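Small Worlds, Big Shelves

Start with one. Everybody who collects miniatures will tell you the same story, and it always begins with a single thing picked up for pennies at a car boot sale. Mine was a tin bus with no wheels. I was 13, I carried it home in a sock, and I've been hopeless ever since.

So you can imagine my face when I walked into Engelbert Leitner's flat above the old Fandora toy shop in Meireles on a wet Thursday. He owns 3,593 pieces! He has a ledger to prove it, written in pencil, with a line for each one: where he bought it, what he paid, who was with him. Farm animals fill the hallway. The kitchen is all boats (there's a ferry on top of the bread bin). I was offered a chair and had to move a herd of cows first.

What I loved was how little he cares about value. Boxed rarities bore him. He likes things that have been played with, chewed, left in a garden over winter and found again in June. His favourite is a Dundex milk float with a tooth mark in the roof, and he let me hold it for ages while he hunted for the biscuits.

He's wonderfully strict about display, though. Mix your subjects, he says, and never crowd the top shelf. Animals above, traffic below is a pairing he comes back to again and again, and I've copied it at home with great joy.
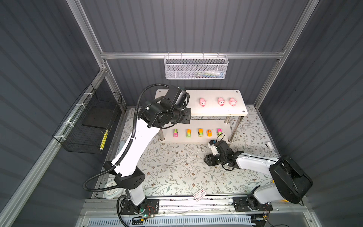
Where to begin

Fairs are the best place by miles. The Fedance fair has 16 tables on a good morning, and you want to be through the door by eight, before the dealers have had their tea. Take small change and a bag with a flat bottom. Rummage under the tables too, as the scruffy boxes are where the good stuff hides, and most sellers will let you have 2 for the price of one if you ask nicely.

Give each new find a wipe with a soft, barely damp cloth and leave old paint well alone. Then put it somewhere you'll see it every day. Leitner keeps a tiny goose beside his toothbrush, and when I left he was trying to decide whether it needed a friend.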